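TEX 210: Cloth and the Household
Handout for Session 6: Whitework, bedding, and why sheets are the way they are
Instructor: Mafalda Pinheiro

Read this before class. It is shorter than the reading it replaces, which was a chapter on linen taxes that last year's group described in their evaluations with one word, repeated.

Starting point

Most of what has ever been woven was meant to be slept on, wiped with, or worn until it fell apart. Museums do not reflect this. Museums keep the coronation robe. The sheets went to the rag dealer, and the rag dealer sold them to the paper mill, so if you want to see an old bedsheet your best chance is to open an old book.

This gives us a source problem. We know bedding mainly through inventories, laundry lists, wills and complaints. Of these the complaints are the most fun and the wills are the most useful. A will tells you who got the good sheets, and it often tells you which relative was meant to notice that they didn't.

Plain and figured

Plain weave is one over, one under, repeated until you die or the cloth is finished. It is strong, cheap and easy to mend. For most households in most places that was the end of the discussion.

Figured cloth puts a pattern into the surface without adding color. You can do it in several ways, and students mix them up every year, so please learn these:

Damask. The pattern comes from switching between warp-facing and weft-facing areas. It is flat. It shows when the light hits it at an angle, so you have to be seated in the right place to be impressed.

Matelassé. Woven to look quilted. Raised areas puff up from the ground cloth. No quilter was involved, though the name hopes you will think so.

Piqué and its cousins. Raised cords or small repeating shapes, usually firmer. Diamonds are common because a loom finds them easy.

Seersucker. Stripes that pucker because the warp threads are held at different tensions. It does not need ironing, and this is its whole personality.

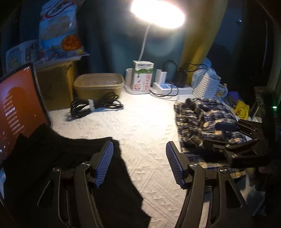

White on white was always a quiet way of showing off. A colored stripe tells the visitor you own dye. A raised pattern in plain white tells the visitor you own a better loom, or know someone who does, and also that you can keep the thing clean. That last part is where the real money went. Bleaching fields, soap, fuel and hot water all cost something, and the labor cost somebody's back.

Laundry as evidence

Our case study is the Ghumman household accounts, transcribed by Bushra Hashmi and Asif Tarar. The earliest page we will use is from 1691. Please look at three things.

First, the sheets are listed in pairs and the pairs do not match. One good, one tired. The good one went on top.

Second, the word "figured" turns up only beside guest bedding. The family slept on plain. You may draw your own conclusions about the family, and about your own mother's towels.

Third, the mending entries. A sheet worn thin down the center was cut in half lengthwise, turned so the old edges met in the middle, and sewn up again. This is called sides-to-middle. You then slept on a seam for the next few years and were told to be grateful. Raised-pattern cloth was hard to treat this way, as the motif never lined up afterward, and a household that cared enough to buy it also cared enough to mind.

Sorting exercise

You will work in pairs with the swatch box. Saqib Bhutto has relabeled it after the events of last June, so the labels can now be trusted. Sort by structure before you sort by fiber. Use the hand lens. Rubbing a swatch on your cheek and announcing "cotton" is not a method, however confident you feel.

For each swatch, note the weave, whether the pattern is raised or flat, and what the back looks like. The back is usually more truthful than the front.

Written response

2 pages on one item of bedding you have lived with. Describe how it is made before you tell me how it makes you feel. Radek Ondrejka will read the drafts and is less patient than I am about the word "cozy."

For next time: the Kekum mill catalog, introduction only, and bring something with a hem.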